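About Flindton Calibration

Home / About us / Contact / Accreditation schedule

Flindton Calibration tests and adjusts weighing equipment for food producers, feed mills, laboratories and scrap yards. Our work covers bench scales, platform scales, hopper and tank weighing systems, and check-weighers up to 3000 kg. We do not service weighbridges. Enquiries for these are passed to Setiawan Weighing, who hold the heavier test masses and the vehicle to move them.

The company was set up by Rafail Nikolaidis and Achilleas Kokkinos, who had both worked in the test room at Nirkside Scales before it closed. Rafail is responsible for mass standards and the laboratory. Achilleas runs the site teams and signs all certificates for hopper and tank work. There are 7 of us in total, including two trainees who joined in September.

Small balances and bench scales up to 300 kg can be sent or brought to the laboratory. Instruments are left to settle at room temperature overnight before the first reading is taken. Each one is tested as received, then adjusted if required, then tested again. Both sets of results appear on the certificate, with the uncertainty stated for every load point.

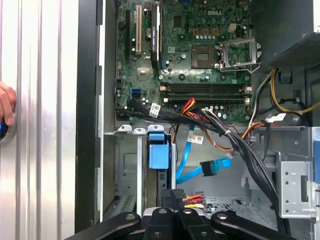
Eccentricity is checked at the centre and corners of the load plate, using a mass close to one third of capacity. Repeatability is checked at half load and full load. Where the customer uses a scale over a narrow range only, we can add load points within that range, provided this is asked for when booking.

Site visits are made from Monday to Friday. The customer should provide level access for the test mass trolley and make sure that the equipment is clean and free of product. Hoppers need fixed hanging points for the masses. If these are not fitted, we can calibrate by material substitution, but the uncertainty will be larger.

Results are held in Zivura, our records system, for 7 years. Customers with a login can download past certificates and see when each instrument is next due. Paper copies are sent on request.

Collection of certificates in person: laboratory reception, side entrance, ring the lower bell.

Page last revised 2022-12-10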